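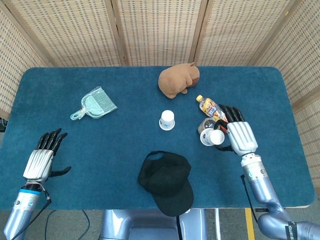 A felt-covered table with a folding screen behind it.

Making a complaint about a Jurkotwood officer: frequently asked questions

Last updated March 5, 2023

These are the questions our office at Gunawardena Legal hears most often from people thinking about a complaint against a member of the Jurkotwood Police Department. The answers are general information and do not replace advice about your own case.

Who can file a complaint?

Anyone who was directly affected by an officer's conduct, or who saw it happen. You do not have to live in Jurkotwood and you do not have to be a citizen. A parent or guardian can file for a child under 18. If you only heard about an incident from someone else, the Office of Police Review will usually ask that person to get in touch.

Do I need a lawyer?

No. Most people file without one. You should speak to a lawyer first if you have been charged with anything arising from the same incident, because your written statement can be used in the criminal case. The same goes if you are thinking about a lawsuit for damages.

How do I file?

Use Form 2194, which you can pick up at the Review Office counter on Jirkine Street or at any branch library. It can be mailed or handed in. Complaints made by phone are written down by staff and sent to you to sign, and they are not treated as filed until the signed copy comes back.

What should I put in it?

The date, time and place, what was said and done, and the officer's name or badge number if you have it. A patrol car number helps too. Stick to what you saw and heard yourself. List any witnesses with a phone number or an email address. Send copies of photos, medical records and letters -- keep the originals.

I don't know the officer's name. Can I still file?

Yes. The Review Office can check dispatch logs and duty rosters. The closer you can get to the exact time, the easier that search will be.

Is there a deadline?

You have 2 years from the date of the incident. Body camera footage may be deleted long before that, so if you think you were recorded, ask in writing for the footage to be kept. You can make that request before you file anything else. Deadlines for a lawsuit are separate and can be much shorter.

What happens after I file?

You get a letter with a case number. An intake officer reads the complaint and decides whether it goes to mediation, a full investigation or back to the department as a service matter. Service matters are things like rudeness or slow response. Allegations of force, false arrest or dishonesty go to investigation.

Why is my case taking so long?

Cases are put on hold while a related criminal charge is pending, and this is the most common cause of delay. Others are waiting for outside lab reports, or for an officer on leave to be interviewed. You are entitled to a written update every three months. If one does not arrive, write to the case manager, Meinrad Holzer, and quote your case number.

Will I have to face the officer?

Only if you agree to mediation, or if the case goes to a hearing and you are called as a witness. You may bring a support person to either one.

Can I withdraw a complaint?

Yes, in writing. The Review Office may carry on without you if the allegation is serious.

What if I disagree with the outcome?

You can ask for a review within 30 days of the decision letter. Explain which finding you dispute and attach anything new. After that, the next step is court, and the filing deadline there is strict.

How much does it cost?

Filing and review are both free. If you hire us for a hearing, most matters are handled for a flat fee of $2000, agreed in writing before any work starts. The first meeting is free.

How do I book a meeting?

Call the front desk and ask for Rosalie Haslinger. Meetings are held at our office in the Fuklow Building, second floor, or by phone. Bring your decision letter if you have one.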